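Print | E-mail

Call for Operators: Come Teach Two Robot Arms to Tidy a Desk

Posted Sunday, October 30, 2022

We're looking for people with patient hands to help us gather examples for a learning system at Getex. You'd sit at a pair of hand controls, steer two robot arms through small everyday jobs, and do the same job again with everything moved a little. The learning system studies what you did and tries to pick it up. If you like puzzles, crafts, model kits, sewing, piano, or any other thing where your two hands have to agree with each other, please read on!

No robotics background is needed, and we mean that. Some of our strongest operators so far came from alterations, dental assisting and a bakery. They picked up the controls in a few days, and their examples are a pleasure to play back.

What the project is

The project is called Lý. It covers desk and shelf chores: picking up a pen, opening a lid, wiping a board, putting a box back where it goes. A person does these without thinking, and that is exactly why they're hard to write down as rules. So we collect demonstrations instead. Each demonstration is one complete run of one chore, start to finish, driven by a person, with the camera pictures and the arm movements saved together.

The first round of Lý was 108 chores, most of them done with one arm while the other stayed parked. The new round is all two-armed work. One arm steadies while the other one writes, or pulls, or twists. We want 200 good demonstrations of every chore on the new list before we call it finished, and good means smooth, unhurried, and done the way you would want it done on your own desk.

What you'd be doing

You'll start a shift by checking the arms with the shift lead and reading the chore card. The card says which things go in the cell and what counts as done. It does not tell you how to do it, and we like it that way. If you grab a marker by the middle and the next person grabs it near the cap, both are useful to us.

Then you lay out the objects, step back, and drive. Most runs are over in under a minute. Afterward you mark the run as good, so-so or bad, add a short note if anything odd happened, rearrange the objects and go again. Expect 30 runs in an ordinary session, with breaks whenever you want them. Your arms will get tired at first. Please take the breaks.

Bad runs are welcome, by the way. Dropped the pen? Knocked over a jar? Save it, label it, carry on. We use the fumbles too, particularly the ones where you recovered. The one thing we ask is that you never label a so-so run as good to be polite to us.

A few of you will also spend time reviewing. That means watching recorded runs, trimming the idle seconds at the beginning and end, and writing a plain sentence saying what was done ("put the cap back on the marker, then moved the marker to the left"). If you write clearly and have an eye for small mistakes, say so when you apply, as we are short on reviewers.

Who we'd love to hear from

- You are 18 or older and can work on site. The controls can't be used from home.
- You can sit or stand at a station for a two-hour session and move both hands comfortably. The seat and the control height both adjust.
- You can read a chore card in English and write short notes.
- You don't mind repetition. There is a lot of it, though the cell changes enough that I still get absorbed.
- Left-handed people, please apply! We have far too few examples from you.

Glasses are fine. Long sleeves need to be rolled up at the station.

Hours and pay

We have two kinds of places. Part-time operators work three to five sessions a week, mornings or evenings, on an hourly wage with paid training. Short-term participants come in for six sessions in all and get a flat payment of $300 at the end of the sixth. Short-term places are a nice way to find out if you enjoy it, and people have moved from one to the other.

Training takes four sessions. You begin on a practice cell with foam blocks, move on to lids and caps, and then do your first real card with someone sitting next to you. The part-time places run through February, and we expect to extend them.

Where the current round stands

We're in the middle of the writing and shelf cards now. The cell has a long black rail with an arm at each end, a small red-bordered whiteboard and a marker on the floor between them, and a wooden rack at the back holding boxes and containers. New operators usually find the reach toward the rack the trickiest part, and then one afternoon it clicks and they start asking for the harder cards.
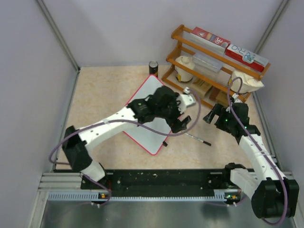

Tâm Đặng

How to apply

Send an e-mail with the subject line "Lý operator" and tell us:

1. Your name and the days and times you could come in.
2. Whether you want a part-time or a short-term place.
3. Which hand you write with.
4. Something you do or have done with your hands, for work or for fun. Two or three sentences is plenty.

You don't need a résumé for the short-term places. For the part-time places please attach one, any length or format.

We'll invite you for a one-hour tryout, which is paid. You'll get ten minutes to play with the controls, then try two easy cards. We aren't looking at speed. Phúc Đồng runs the tryouts and will happily answer questions about the equipment, the recordings or the building (there is a step-free entrance on the parking lot side, and an elevator to our floor).

About your data: we record the arms, the controls and what the cell cameras see. Your runs are stored under an operator number. You'll get the consent form by e-mail before the tryout so you can read it at home, and you can bring your questions with you.

Places are filled as people come in, and we read every message. If this round is full we'll ask whether we may keep your note for the next one, which will be kitchen cards.

E-mail this page | Print this page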